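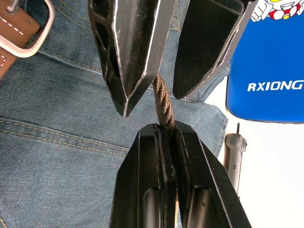 NEW ALBUM FROM TAINÁ PORTELA, "CLAKISIA," OUT IN SEPTEMBER ON STATONARD

First single "Petchrat" streaming now. Fall dates below.

Songwriter and cellist Tainá Portela has a second album coming. It's called Clakisia, it runs 42 minutes, and Statonard will put it out in September on vinyl, CD and digital. Preorders are open at the label store and at the usual shops.

Lead single "Petchrat" went up this morning. Five minutes, mostly cello and a drum machine with the batteries going, then a choir walks in near the end and doesn't leave when you expect it to. Portela wrote it in one evening and spent the whole winter trying to make it shorter. Couldn't. The label gave up asking.

"I kept cutting the middle out and the ending stopped making sense," says Portela. "So the middle is back. If you get bored, hang on, there's a chord coming."

Her debut, Roremon, was a home recording, one microphone, lots of refrigerator hum. Clakisia was done in a proper room with a proper piano, over 18 days, with the players mostly facing each other and no headphones. Bleed all over everything. The cello is in the drum mics, the drums are in the piano, and most of the vocals are the guide takes because the later ones sounded too careful. Portela produced it herself and played cello, piano, pump organ and the bass guitar on two songs she says she would like back.

The album takes its title from a word Portela made up as a kid for the noise a screen door makes on the second bounce. It turns up in the lyrics only once, in the last verse of the last song, and she mumbles it.

Anyone who came in through Roremon will know the voice right away, low and a bit behind the beat. The songs are longer though and there's more going on under them. "Half a Stairwell" has a string part that moves against the tune for the entire second half. "Milk Teeth" is voice and organ and is done in under two minutes. "The Long Desk" is the loud one. Side two is slower, and meant to be played in order, at least the first time thru.

"I wanted a record you could leave on while you cooked and then find out the food had burned," Portela says. "My mother says it's too sad for cooking. She's had the test pressing since spring so she would know."

TRACK LIST

Side A
Second Bounce
Petchrat
Half a Stairwell
Milk Teeth
The Long Desk

Side B
Where the River Was Moved To
Salt for the Steps
Aunt, Interrupted
Clakisia

FORMATS

Black vinyl with a lyric insert. CD in a card sleeve. Digital everywhere. The label store also has a limited cassette with 15 minutes of organ improvisations from the same sessions, not on streaming and not planned for it. When the tapes are gone they're gone, please don't write to Tainá about a repress.

Vinyl preorders from the label store ship so as to land by release day. Outside the US allow longer, customs is slow lately and we can't track it once it leave our hands.

LIVE

Portela tours the album in the fall with a four-piece band: cello and voice, piano, drums, and a second cello. The hometown show is first and will be seated, 70 tickets only, doors at 7 p.m., music at 8. The whole album played straight through, short break, then older songs. Under-18s welcome with an adult. The remaining cities are being confirmed and go out in a separate release, along with support acts. A solo in-store set is also in the works for release week.

Presale goes first to the Statonard mailing list, then general sale. Two tickets per person for the hometown show.

FOR PRESS

Full album stream available now to confirmed press, private link on request. Please don't forward it. Reviews are welcome any time after the second single, earlier if you ask us first. WAV files for radio of "Petchrat" and a radio edit (four minutes, Tainá is not thrilled about it) are ready to go.

Interviews: Portela is available by phone or video, mornings best, in English or Portuguese. Not available the week of rehearsals. Lyrics and full credits are in the press folder. Liner notes to follow, still being proofread.

Name has an accent on the last a of Tainá, please keep it.

All requests to the Statonard press desk. We're a small office so if you havent heard back in a couple days send it again.

###

Get new releases and tour dates in your inbox. Enter your email to join the Statonard newsletter. You can unsubscribe at any time.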